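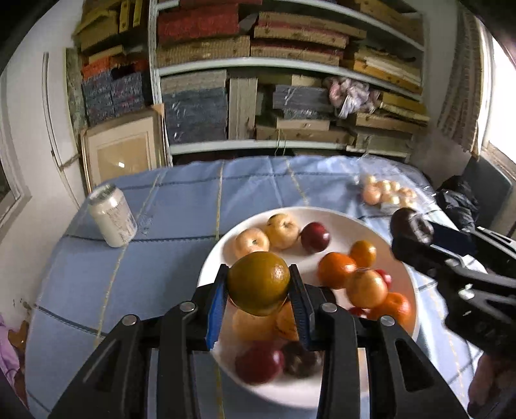 I have spent most of this week moving a compliance course out of Vasar, our old authoring tool, and into Clemus, our new one. A short thread, mainly so I can find it again in January when I have to do this for the other course.

---

The import button works. I want to be fair about that. You pick the file, you wait, and a course appears. It has the right number of slides and the right title. Everything after the title is open to discussion.

---

Vasar calls them "layers." Clemus calls them "states." They do not mean the same thing by it. A layer that used to pop up when you clicked a button is now a state of the button, so clicking the button turns the button into a paragraph.

---

If you're doing this yourself: before you export, open every slide that has layers and give each layer a name. Clemus keeps names. What it does with unnamed ones is put them all in a folder called Other. I had 94 things in Other.

---

Fonts. Go to Settings, then Theme, then Text, and set the body font BEFORE you import. If you set it afterwards it applies to new slides only, and the old ones stay in whatever Clemus felt like that morning. There is an Apply to All button. It applies to all new slides.

---

Narration came across fine, every clip, in order. The captions came across too, as one long caption on slide one. It is quite a read.

Fix: export captions separately from Vasar as a text file per slide, then attach them under Media > Captions. Takes an afternoon. Bring something to drink.

---

Now the quiz. Our pass mark is 80. After the import, my test learner got every question right and scored 98. I took it again, more carefully, and scored 98.

---

The missing two points belonged to a hidden slide in the question bank, left over from a draft. Vasar skipped hidden slides when scoring. Clemus counts them, and you can't answer a question you can't see. Delete the hidden slides in the old file and import again.

(Yes, again. Yes, the fonts too.)

---

Publishing to our learning system, Goodall, is where I lost most of Wednesday. It kept marking people complete as soon as they opened the course. Very popular with my test group. Less so with the compliance office.

---

The setting is under Publish > Tracking > Report status. The default is "On launch." You want "On quiz result." It goes back to the default every time you rename the project, so rename first and publish second.

---

Score so far: some 9 hours for one course, 5 imports, and one support ticket, which was answered with a link to the help page I had quoted in the ticket.

---

Someone replied to ask if we looked at Madlow instead. We did. Madlow has a lovely import feature — it turns each slide into a picture of the slide.

---

Next up is the glossary. It's a table inside a layer. I've named the layer.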